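Talk notes: Getting people to drink enough at work (and why the poster in the loo won't do it)

Say hello, wait for the back row to sit down. Phones on silent, mine included!

Start with the Ponar story. I spent a summer packing orders in their warehouse and I'd get to two in the afternoon with a thumping headache, every single shift. I blamed the lights. I blamed my pillow. I bought a new pillow! Then a woman on the next bench asked me when I'd last had a drink and I couldn't tell her. Pause here, people usually laugh because they've done the same.

Ask for hands up: who has had a drink since breakfast? Coffee counts, before anyone asks. It's mostly water and I'm not giving mine up.

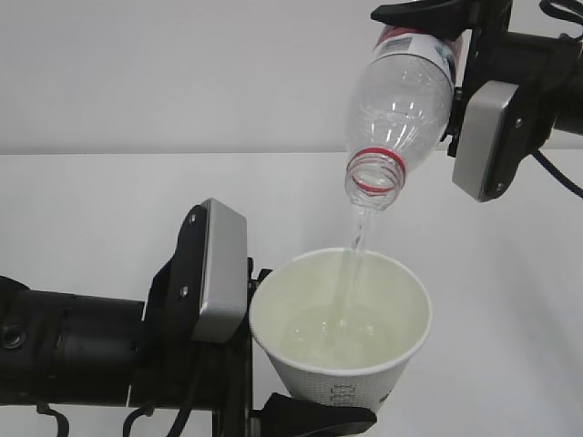
Words by Tarek Badawi
Notes from the 9th July session

Right, the small cup bit. A 200 ml cup doesn't look like much, and that's why I like it. Put a huge jug in front of me and I feel told off before I've started. A little cup I'll finish without thinking, and then I'm up for another one, which also gets me out of the chair. Don't get stuck on litres, somebody will ask and we'll be here till lunch. Say that it depends on the person, the weather and the job, and that anyone with a kidney or heart problem should go by what their doctor tells them.

Next, the Cetano office. They had one tap for 175 people, down two flights of stairs, behind a door that needed a pass. Of course they weren't drinking! We talked them into 8 water points, one near each set of desks, and I got a very sweet card in December from the accounts lot. (Skip the card if running late.)

Mention tea rounds. Lovely habit, but the person who says no once never gets asked again, so ask them anyway.

Drivers and people on the phones need their own slide. They hold off drinking so they won't need the toilet, and no amount of nagging fixes that. Proper breaks do. Go slowly here, managers write this part down.

Questions. If it goes quiet, ask what the tap at their place tastes like. Always somebody with strong feelings about that.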